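About the Huvholm Institute for Political Opinion

Who we are

The Huvholm Institute for Political Opinion is an independent research body which studies how voters judge their governments, parties and political leaders. We carry out regular surveys, publish the results free of charge and keep an archive that is open to journalists, students, teachers and members of the public.

The Institute was set up as a foundation and is registered in Huvholm, where it has its main office. A second, smaller office in Gundville houses the telephone interviewing team and the archive. The Institute has 39 permanent members of staff. Interviewers are employed directly and are paid by the hour, never by the completed interview.

We hold no position on the questions we ask. The Institute does not endorse parties or candidates, does not advise on campaigns and does not accept commissions from any party during the 12 weeks before a national election.

What we do

Our main publication is the Trolia Survey, a monthly study of public opinion. It asks the same core set of questions each time, so that changes in the answers can be followed over several years. Respondents are asked how satisfied they are with the work of the government as a whole, how they rate the head of government and the leaders of the opposition, and which matters they would like parliament to deal with first. A further group of questions changes from month to month and covers subjects of current interest, such as energy prices, defence, pensions or the conduct of foreign summits.

The Institute also publishes the Dixit Papers. These are longer studies, written by our own researchers and by invited authors, on subjects which a monthly survey cannot treat properly. Past papers have dealt with the standing of coalition partners who share a cabinet but compete for the same voters, with the effect of televised debates on undecided households, and with the short-lived rise in approval that many leaders enjoy in the first months of an international crisis.

Local and regional work forms a smaller part of our programme. We carry out surveys for councils and public bodies on request, provided that the full results may be published within a reasonable time.

How we ask

Interviews are held by telephone and, where a respondent prefers it, by post. Telephone numbers are drawn at random and include both landlines and mobile phones. The results are then weighted by age, sex, region and level of schooling to match the adult population.

The wording of each question is tested before use. A question that is found to lead the respondent is rewritten or dropped. The order in which the names of politicians are read out is changed from one interview to the next, as names heard first tend to be judged a little differently from those heard last.

All surveys carry a margin of error, and we state it beside every published table. A movement of a point or two between one month and the next may have no meaning at all, and we ask editors to bear this in mind when writing headlines. Our figures record opinion at the time of the interviews – they are not forecasts of an election result.

The archive

The archive at Gundville holds 322 complete surveys, together with the questionnaires, interviewers' instructions and technical notes that belong to them. Older material was recorded on paper and is being transferred to digital form in stages. Visitors may use the reading room by appointment. Requests should state the subject and period of interest, and should reach us at least 5 working days before the intended visit.
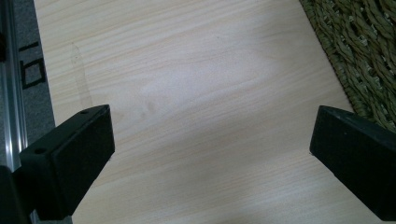

Light wood grain, close up.

Anonymised data from the Trolia Survey may be downloaded for teaching and private study. Those who wish to use the data in published work are asked to name the Institute as the source and to send us a copy for the archive. No names, addresses or telephone numbers of respondents are kept with the answers, and contact details are deleted once the checks on a survey have been completed.

How we are paid for

The greater part of our income comes from the foundation's endowment. The rest is made up of research grants, payments for local surveys and small donations from readers. We do not accept anonymous gifts. A list of all funders is published each January with the annual accounts.

No funder is shown the results of the Trolia Survey before they are released to the public. The choice of questions rests with the research staff alone.

Corrections and complaints

Where a published figure is found to be wrong, the corrected table is placed on this site with a note of the change and the original figure. Media organisations that received the earlier version are informed on the same day. Complaints about an interview, a question or the use made of our results may be sent in writing to either office. Each complaint is answered by a member of staff who took no part in the survey concerned.

People who have been called by an interviewer and would like to be sure that the call was genuine may contact the Gundville office during working hours, quoting the reference number given at the start of the call. Taking part is always voluntary, and a respondent may end the interview at any point or decline to answer a particular question.

This page was last revised on April 18, 2026.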